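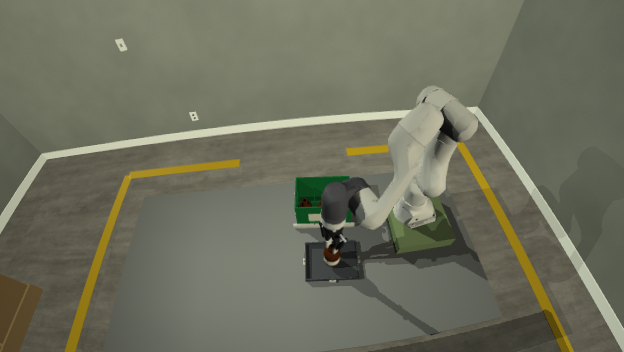 Minutes / Cell Safety and Good Practice Group

Notes of the July meeting, held in the upstairs room at Toreck, starting at 2 p.m.

Kerstin Engebretsen was in the chair and welcomed everyone, with a special hello to the two colleagues from Korkitz who had driven over in dreadful rain and still managed to bring pastries. Apologies had come in from the Malinowski office, who sent their comments on the draft in writing, and very thorough comments they were too. The notes of the last meeting were agreed with one correction: under "Gripper checks" the word "weekly" should read "at the start of each shift."

Matters arising

The training slides have been moved to the shared folder, so anyone still working from the old printed copy is kindly asked to recycle it. The question of who pays for replacement floor tape was carried over again.

Draft rules for pick-and-place cells, section by section

Most of the afternoon went on this, and the chair thanked people for their patience. The simulated cell was used as our reference layout, with the arm on its pedestal, the tray in front and the green bin beside it, and everyone found it easier to talk about a particular cell than about cells in general.

Floor marking. There was a long and good-natured discussion of what a yellow line means. Korkitz treat it as a "stop and ask" line. Toreck treat it as the limit of the hazard area, full stop, and expect the arm to be in a safe stop before anyone steps over. It was agreed that the written rule should follow the Toreck reading, and that the line must be laid from the reach of the arm with its gripper and the longest part it will carry, measured fresh for each tool. Malinowski had asked in their letter whether paint alone is ever enough. The feeling of the meeting was that it is not, and the draft will now say that a painted line marks a boundary and a guard or sensor has to enforce it.

Gaps in the line. The rear stripe in the reference layout has a break in it behind the robot, and this led to a useful side conversation. Some sites leave a gap to show a way in, and others would read the same gap as worn paint. Agreed that an entrance should always carry its own sign, and that any unsigned gap is to be reported and repainted.

Trays and bins. Agreed that places for picking up and setting down are to be fixed or located so that they cannot creep between shifts. The arm should approach a tray from straight above wherever the part allows, and go slowly for the last stretch. Kerstin told us about a tray at the Gendach site that had wandered a little every day until the gripper met the rim, and there was a good deal of sympathetic nodding. She will write it up as a short case for the appendix, with the site's permission.

Holding on to the part. The draft said the gripper should open on an emergency stop. Several people were unhappy with this, and rightly so, as a dropped part can do harm too. New wording: the gripper keeps its hold on loss of power unless the risk assessment for that cell says otherwise, and there must be a safe way to free a trapped hand.

Loose items. Boxes, packaging and spare parts are to be kept clear of the marked area and of the walkway beside it. No one disagreed, though there was some laughter about the state of our own store room.

Simulation before floor trials

Agreed that every new program is run in simulation first and the result kept with the cell's papers. Korkitz asked that we also say plainly what a simulation does not prove. A sentence will be added to the effect that stopping distances must be measured on the real machine. The Korkitz library has now reached 616 saved runs, and they offered to share the naming scheme, which was gratefully accepted.

Comments received

The first draft drew 84 comments in all. Kerstin has answered most of them and would like help with those on maintenance access.

Actions

Kerstin to circulate the second draft with the changes above.
Toreck to supply the wording on reach measurement.
Korkitz to send the naming scheme and the stopping distance sentence.
Everyone to return comments on maintenance access before the next meeting.

Any other business

A request for bigger print on the cell entry cards was warmly supported. The meeting closed at 4:30 p.m.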